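Ruscombe Teleoperation Group
Minutes of the January meeting
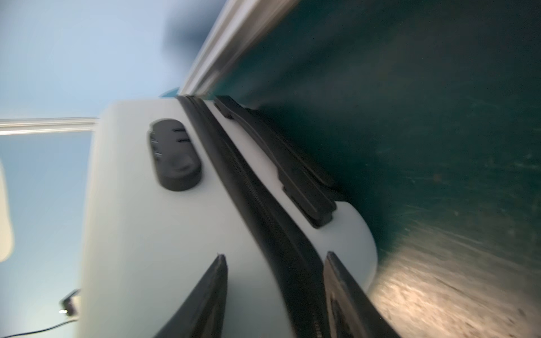 Item 1. State of the demonstration set. The count of recorded demonstrations stands at 1,477, which Davina Morrison read out twice, the second time more slowly. Applause was not minuted because there wasn't any. The set is meant to teach the arm to pick a part, carry it to the tray and put it down without drama. Emerson Batista pointed out that a good share of the wrist camera footage is only as useful as the driving behind it, and asked the meeting to look at the teal surface on the right, which has smeared into something like deep water with flecks in it. The fingertips and the ribbed black strip between them are clear enough to study. What they were near is another matter. Davina asked whether a policy trained on blur would learn to blur. Emerson said he would prefer not to find out on our power bill.

Agreed: fast wrist swings to be reviewed before the next training run. Davina to write down what "fast" means, as there were five opinions in the room.

Item 2. Minutes of the last meeting. Accepted, with one correction. Emerson did not say the leader arm was "fine." He said it was "fine for now" and wished the last two words restored.

Item 3. By hand or by remote. Carried over from last time, and from the time before that.

Davina spoke for guiding the arm by hand. You hold it, you move it, you feel when the part touches the tray. New people pick it up in an afternoon. Her objection to remote control is that everyone drives as if they were backing a trailer.

Emerson spoke for remote control. When a person guides the arm by hand, the person tends to end up in the video, and the finished robot will not have a person attached. He also noted that hand guiding gives us the path but a poor record of the grip, as most of us squeeze the gripper shut with the button and then forget when we pressed it.

Davina said that was a complaint about people. Emerson said most of his were.

A trial was proposed: same task, same operator, both methods, scored the same way. Nobody objected to this except on the question of who the operator would be. After a silence long enough to be noticed, Emerson was thanked for offering.

Agreed: trial to go ahead on the pick and place task only. No drawers. The drawer discussion was closed last fall and will stay closed, unlike the drawer.

Item 4. Discarded episodes. Of the last batch, 188 episodes were thrown out. Davina had gone through the notes and reported the reasons in order of how annoying they were:

Operator stopped partway to answer someone.
Operator dropped the part, picked it up by hand, and carried on as though the arm had done it.
Recording started late.
Recording never stopped. One of these includes lunch.
No reason given, only the word "no."

There was a longer talk about whether dropped parts should be thrown out at all. Emerson would keep any episode where the operator drops the part and then recovers it with the arm, on the grounds that the robot will drop things too and ought to have seen somebody cope. Davina agreed in principle but wants them tagged, so that we can pull them back out if the arm starts dropping things on purpose.

Agreed: recoveries by arm are kept and tagged. Recoveries by hand are thrown out. The word "no" is not a reason.

Item 5. Lag on the Medeiros controller. The remote setup still feels late, mostly in the wrist. Operators make up for it by overshooting and coming back, and the overshoot then turns up in the training data, where the robot copies it faithfully. Emerson showed a replay in which the arm sails past the tray, pauses, and returns with what looked like embarrassment.

Davina asked if the lag was in the controller, the network or Emerson. He has tested the first two. The cable has been swapped and the update rate raised, with a slight improvement that he would not put in writing, so it is put in writing here.

Agreed: Emerson to log commanded and measured wrist position side by side for one full session and bring the plot. Until then, operators are asked to slow down near the tray and to stop saying "it did that by itself."

Item 6. Grisex labeling tool. The tool now splits each episode into reach, grasp, carry and release. It does this well when the operator does those things in that order. Davina found a run of episodes labeled "reach" from start to finish, and having watched them, she felt the tool had been fair.

It was asked whether labels should be checked by the person who drove the episode. The feeling was no. People are too kind to themselves, and one driver had labeled a collision as "contact."

Agreed: drivers label nobody's episodes but other people's. Davina to draw up the swap list.

Item 7. Visit to Plornomstead. The group there has asked to see a live demonstration and would like to try driving. Emerson is in favor. Davina is in favor provided the speed limit is on, the stop button is within reach of somebody who knows it is a stop button, and no visitor episodes are added to the main set. Last time, 37 of them got in, and for a week the arm waved before picking anything up.

Agreed: visit to go ahead after the trial in Item 3. Visitor recordings go in a separate folder with a name that cannot be mistaken for anything else. Suggestions for the name were heard and will not be recorded.

Item 8. Any other business. Operators are reminded to bring the arm back to the start pose before ending a recording. "Near the start pose" is how we got 3 different start poses. Davina has put tape on the bench. Please leave the tape alone.

Emerson asked that chairs be lowered after use, as he spent most of a session driving from a height he described as judicial.

Actions
Davina: definition of a fast wrist swing; swap list for labels; reply to Plornomstead.
Emerson: operator for the hand and remote trial; wrist lag plot; the folder name.
Everyone: start pose, tape, chairs.

Next meeting same room, same time, 4 p.m., and Item 3 will be first.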